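# Sobre a Denorer

A Denorer é uma pequena escola de línguas e de conversação para adultos. Damos aulas de português, inglês e alemão, e uma boa parte dessas aulas é dada a andar a pé. Temos salas, mesas e quadros como qualquer escola, mas o que nos trouxe a maioria dos alunos foram os passeios de conversação, e é deles que esta página trata sobretudo.

## Como começou

A escola foi aberta por Chrysoula Kokkinos e Marlies Pfister, que tinham trabalhado juntas numa agência de tradução. As primeiras turmas eram noturnas e funcionavam numa sala emprestada por cima de uma papelaria. Os alunos saíam do emprego, sentavam-se, abriam o livro e falavam pouco. No intervalo desciam à rua, e aí conversavam em português uns com os outros, com erros, mas sem parar.

Marlies propôs que se fizesse uma aula inteira na rua. Correu mal a primeira, com gente a mais e barulho a mais. A segunda foi feita com grupos pequenos, num caminho sem carros, e ficou no horário. Hoje há passeios em todos os níveis, exceto nas primeiras semanas do nível inicial.

O nome Denorer vem de uma lista que as duas fundadoras fizeram com pedaços de outras palavras. Não tem significado em nenhuma das línguas que ensinamos. Os alunos perguntam muitas vezes.

## O que fazemos nos passeios

Um passeio dura uma hora e meia. Os participantes dividem-se em grupos de três. Em pares, quando um se cala, a conversa morre; com quatro, há quase sempre um que fica atrás. O grupo recebe um tema e algumas palavras escritas num cartão, que se guarda no bolso e só se tira em caso de necessidade.

Anda-se devagar. Quem quiser parar, para. Grande parte da conversa faz-se de pé, porque é difícil explicar uma coisa complicada numa língua nova e olhar para o chão ao mesmo tempo. O professor circula entre os grupos, ouve alguns minutos em cada um e toma notas. Não interrompe para corrigir. As correções são tratadas na sala, no fim, e enviadas por escrito a quem faltou a essa parte.

Os temas são do dia a dia: marcar uma consulta, reclamar de uma fatura, contar o fim de semana, explicar a um vizinho que há água a cair do teto. Nos níveis mais altos há temas de opinião, escolhidos pelos próprios alunos. No final de cada módulo pedimos a cada um que conte aos outros dois uma história com princípio e fim, sem cartão.

Trabalhamos também os cumprimentos e as despedidas, que os manuais despacham numa página. Apertar a mão ou não, tratar por tu ou por você, a que distância ficar da outra pessoa, como sair de uma conversa sem parecer que se foge dela. Em português esta última parte leva tempo, e os alunos do norte da Europa costumam achar que já acabou quando ainda vai a meio.

## Onde andamos

Procuramos percursos largos, planos e sem trânsito, onde caibam várias pessoas lado a lado e se possa parar sem estorvar quem passa. Um bom piso é importante: temos alunos de idades muito diferentes, e alguns usam bengala. Também convém que haja espaço aberto de um dos lados, para se falar à vontade sem eco de paredes. 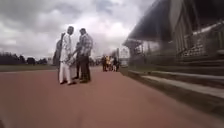
*Conversa a três no caminho avermelhado, com o relvado e as árvores ao longe, num dia de céu carregado.*

Os percursos são vistos por um professor antes de cada módulo. O ponto de encontro é indicado na mensagem de confirmação, com a hora de partida e a morada do café ou da sala onde se faz a parte final. Não mudamos o ponto de encontro na véspera, salvo se o acesso estiver fechado.

Com céu nublado sai-se na mesma. Com chuva forte ou vento a sério, a aula passa para a sala e o tema mantém-se. Nesse caso avisamos por mensagem até às 16h00. Em agosto os passeios começam mais tarde, por causa do calor, e as turmas são mais pequenas.

Não há roupa própria para isto. Cada um vem como anda habitualmente, e muitos vêm diretamente do trabalho. Só pedimos calçado com que se consiga estar de pé o tempo todo.

## Aulas em sala

As aulas em sala servem para a gramática, a escrita e a preparação de exames. Usamos o método Celtstead, um conjunto de fichas que Marlies foi escrevendo ao longo dos anos e que já vai em 145 fichas. Cada uma ocupa uma folha, frente e verso, e trata de um só assunto. A dos verbos *ser*, *estar* e *ficar* foi reescrita várias vezes e continua a dar discussão entre os professores.

As turmas de sala têm no máximo nove pessoas. Quem não gosta de andar, ou não pode, faz o curso completo em sala pelo mesmo preço e com o mesmo certificado de frequência. Há ainda uma hora semanal de leitura em voz alta, aberta a todos os níveis, em que se lê um conto do princípio ao fim e depois se fala dele.

## Quem somos

**Chrysoula Kokkinos** dirige a escola e ensina português nos níveis intermédios. Aprendeu a língua já adulta e lembra-se bem das partes que custam.

**Marlies Pfister** ensina alemão e é responsável pelos materiais. Responde às perguntas de gramática que chegam por correio eletrónico, normalmente com mais exemplos do que os pedidos.

**Ragnvald Sundqvist** ensina inglês e organiza os percursos. É com ele que se deve falar sobre acessos, distâncias e locais para sentar.

**Anastasia Tzanetos** faz as entrevistas de nível e acompanha os alunos do nível inicial. A entrevista demora vinte minutos e não tem parte escrita.

**Younes Zaki** trata das inscrições, dos pagamentos e do horário. Dá também uma aula de português para quem trabalha por turnos, em horário variável.

## Empresas e associações

Trabalhamos com entidades que têm trabalhadores recém-chegados ao país. A Gunnlaugsson, que faz manutenção de elevadores, foi a primeira a contratar um curso completo, com vocabulário técnico e passeios à hora de almoço. Com a associação Mestari temos um programa de conversa entre alunos e moradores do bairro, em que dois alunos caminham com uma pessoa que fala português desde criança. O morador não é professor e não precisa de preparar nada.

Os cursos para empresas têm um mínimo de 40 horas. Podem realizar-se nas instalações da empresa, desde que exista perto um sítio onde se possa andar. Fazemos uma visita antes de apresentar o orçamento.

## A escola hoje

Desde a abertura passaram pelos nossos cursos cerca de 1.000 alunos. Uma parte fica um módulo e segue a sua vida, outra volta ao fim de anos para outra língua. Há antigos alunos que continuam a fazer os passeios por conta própria e que nos escrevem quando descobrem um caminho novo. Dois dos percursos que usamos foram sugeridos assim.

Não fazemos publicidade na rua nem temos aplicação. O horário de cada módulo é publicado nesta página três semanas antes do início.

## Contactos e inscrições

A secretaria está aberta das 10h00 às 19h00 e fecha para almoço entre as 13h00 e as 14h00. Para se inscrever, marque primeiro a entrevista de nível, na secretaria ou pelo formulário desta página. Quem quiser experimentar um passeio antes de decidir pode fazê-lo uma vez, sem custo, se houver lugar num grupo do seu nível. Basta indicar no formulário a língua, os horários possíveis e se precisa de um percurso mais curto.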